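Folivard to Move Cut-and-Sew Work Into Former Tulavance Mill Building

New workroom opens in October with space for repairs, refills and a Saturday shop

Folivard, the maker of cushions, bench pads and slipcovers, will move its cutting and sewing work into the former Tulavance mill building in October. The company has signed a lease on two floors and will close its present workroom on Barua Street once the last of the machines has been moved.

The ground floor will hold fabric storage, cutting tables and the filling room. Sewing, finishing and the office will be upstairs. Customers will come in through the old loading entrance on the river side, where a ramp has been added next to the steps.

"We have been sewing in one room and storing fabric in another building down the street," the company said. "Every roll had to be carried over by hand, in all kinds of weather. Having the cloth and the tables under one roof will save us a good part of each working day."

Folivard makes most of its covers to order. Customers can choose from 285 fabrics, including cotton prints, plain weaves and heavier cloth for window seats and porch furniture. Two fabrics can be combined on one piece, and the company has seen steady growth in orders of this kind. A plain fabric on the face with a print along the side remains the most requested combination. 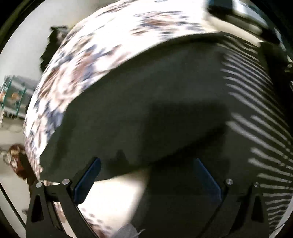 The move will also bring the company's repair service back. Repairs were stopped last year when the Barua Street workroom ran out of floor space, and customers have asked for them ever since. From October, Folivard will again replace zippers, restitch open seams and refill cushions that have gone flat. It will accept pieces made by other companies as long as the cover can be opened without damage. Leather and vinyl will not be accepted.

Refills will be offered in feather, wool and polyester fiber. Customers may bring their own filling if it is clean and dry. Prices depend on the size of the cushion and will be given at the counter before any work is started. Most refills will be ready within a week – larger bench pads may take longer during the weeks before the holidays.

A small shop will open at the front of the ground floor on Saturday mornings. It will sell finished cushions, fabric remnants by weight and a changing selection of sample covers at reduced prices. Regular orders will still be taken online and by phone throughout the week.

Folivard filled 2,143 custom orders last year, up from 374 in its first year of business. The company expects to add sewing positions after the move and will train new employees on site. Previous experience with upholstery is welcome but is not required. Openings will be posted on the company website and on the notice board at the building entrance.

Renovation of the two floors was carried out by Surnodex, which also manages the building. The work included new wiring, better lighting over the cutting area and repairs to the original freight lift. The wooden floors upstairs were kept and sanded.

Orders placed before the move will be filled as usual. Shipping will pause for several days while the machines are being set up, and customers with open orders will be told of any change to their delivery date by email. Gift cards and store credit from Barua Street will remain valid at the new location. The phone number and email address will stay the same.

Parking is available in the lot behind the mill building. Drivers delivering or collecting large pieces can use the loading entrance.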